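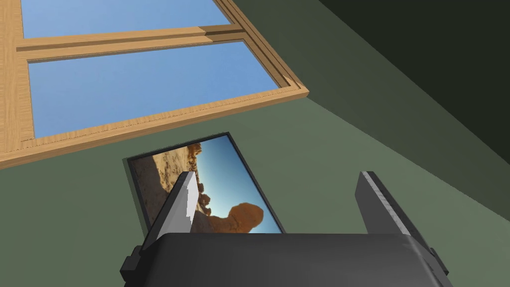
Double-hung wood window: upper sash slides down on its own
Asked in Windows and Doors. Viewed 1281 times. 3 answers.

I have a double-hung wood window in a back bedroom. The upper sash will not stay closed. If I push it up to the head jamb it holds for a few hours and then drops by the width of a finger, sometimes more. The lower sash works normally and stays where I leave it.

What I know so far:

The window has cords and weights, not springs. Both cords on the lower sash look new. The cords on the upper sash are painted over, and the one on the left is slack when the sash is up. The pulleys turn, but the left one squeaks. There is a sash lock at the meeting rail, and with the lock closed the gap at the top stays shut, but the lock is now hard to turn.

I would like the top sash to work, so screwing it shut is a last resort. Is this a broken cord, or could the weight be too light? The glass in the upper sash was replaced before I bought the house and I don't know what thickness was used.

Tags: sash-window, wood, balance, draft

Answer 1 (accepted, score 110)

A slack cord with the sash raised means the weight on that side is not pulling. There are three usual causes.

The weight is resting on the bottom of the pocket. Cotton cord stretches with age. On an upper sash the weight is at its lowest point when the sash is fully closed, so a stretched cord lets the weight touch bottom before the sash reaches the head. From that point the cord carries no load on that side.

The weight is caught. Old pockets collect mortar, splinters and sometimes the pieces of a previous cord. Pull the slack cord down by hand. If you feel no weight at all, it has come off.

The cord is stuck to the pulley with paint. You say the pulleys turn, so check that the cord moves with the wheel.

To get at it, remove the interior stop on the left side only, after scoring the paint line with a knife. Swing the lower sash out, untie or unpin its cord, and knot the cord so it can't run into the pocket. Next comes the parting bead, the thin strip set in a groove between the two sashes. It usually breaks. Buy a replacement first. The upper sash can then be lowered and swung out the same way, and the pocket cover is near the bottom of the jamb, held by one screw or by paint.

For weight: the two weights on an upper sash together should be slightly heavier than the sash, and on a lower sash slightly lighter. Put the sash on a bathroom scale with the glass in it, then weigh both weights. If you are short, add lead or steel washers to the top of each weight and keep the two sides equal. Heavier replacement glass is a common cause of exactly this complaint.

Cut the new cord so the weight hangs two inches clear of the pocket floor when the upper sash is fully closed. Check that it doesn't hit the pulley with the sash at the bottom. I use Benar braided cord, which stretches less than plain cotton. Replace both sides at the same time.

Comments on this answer:

Original poster: It was the stretch. The left weight was sitting on the floor of the pocket on top of old cord. The sash came out lighter than the weights, so no washers needed. Parting bead broke in two places.

Reply: Same problem here, October cold snap found it for me. Note that some pockets are nailed. Look for filler before prying.

Answer 2 (score 14)

Before taking anything apart, look at the meeting rail. If the lower sash has been planed or has dropped at the sill, the lock halves no longer line up and the lock will pull the upper sash down a little each time you force it. Yours being hard to turn suggests some of this. Loosen the keeper, close both sashes fully, and refit it with a shim if needed. This won't cure a slack cord, but the lock should turn with two fingers when you are done.

Answer 3 (score -2)

Just put a wood block under the top sash on each side and paint it. We did all of ours like that with the Nikzad blocks from the hardware store. No drafts. You only ever open the bottom anyway.

Comment on this answer:

Reply: The question says this is a last resort.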